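Neighbourhood Guide Researcher (part-time, fixed term), Tokville

Reference: FLU-1262
Closing date: 2018-06-09
Hours: 22.5 per week, worked over any five days by agreement
Contract: nine months, starting on or shortly after the closing of interviews

Flullero publishes printed and online guides to towns and city districts, covering shops, markets, places to eat, transport and local history. The Tokville guide was last revised in full before the Sirnovden shopping centre opened, and large parts of it are out of date. We are appointing one researcher to check, correct and rewrite the entries for the district.

The current guide holds 965 entries. Each one has a name, street address, opening hours, nearest bus or rail stop, step-free access details and a short written notice of up to 200 words. Entries are kept in a shared database and are marked as open, closed, moved or unverified. The researcher will visit each address in person at least once. Telephone checks are accepted only for premises that open by appointment.

Duties

Visit and verify listed premises in the 11 survey areas, following the route sheets supplied.
Record changes in the database within two working days of a visit.
Write new notices for premises not yet listed, in the house style.
Check walking times between stations, the covered market and both entrances to Sirnovden.
Correct the street index and return marked-up proofs of the district map.
Answer queries from the editor during the September proof stage.

The survey areas differ in size. The largest takes in the shopping centre and the streets to the north of it, where most of the new entries are expected. The smallest is Bhatia Parade, a short run of shops with flats above, which has changed little but has never been listed in full. Areas may be surveyed in any order, except that the centre must be done first - its floor plan goes to the map drawer ahead of the rest. 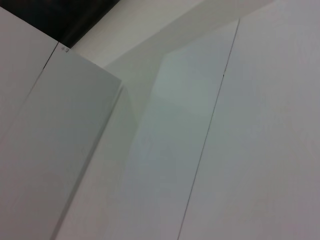 Opening hours are to be copied from the door or window of the premises. Where the hours shown there differ from those on the business's own website, record both and mark the entry for query. Do not enter seasonal hours in the main field. Market stalls are listed by row and not by stall number, as pitches are let weekly.

Flullero does not accept free meals, goods or tickets in return for a listing. Researchers must pay for anything they eat or buy in the course of a visit and may claim it back within the limits of the expenses sheet.

Essential

Clear, accurate written English.
Experience of keeping records in a spreadsheet or database.
Ability to read a large-scale street map and mark corrections on it.
Availability for some evening visits, mainly to restaurants and the late market.

Useful but not required

Previous work on a guidebook, directory or local newspaper.
Knowledge of Tokville bus routes.
A second language spoken in the district.

A driving licence is not needed. All survey areas can be reached on foot or by bus, and a travel pass is provided for the length of the contract. Applicants who need route sheets adapted for access reasons should say so in their letter - areas can be divided or reordered.

How to apply

Send a CV and a covering letter of no more than one page, quoting the reference above. Attach one sample notice of 120 to 150 words on a shop, café or market stall that you have visited yourself, giving its address and opening hours. Samples without an address will not be read.

Shortlisted applicants will be asked to complete a paid half-day trial in one survey area, followed by a short interview at the Tokville office. Travel to the interview is refunded on production of a ticket or receipt.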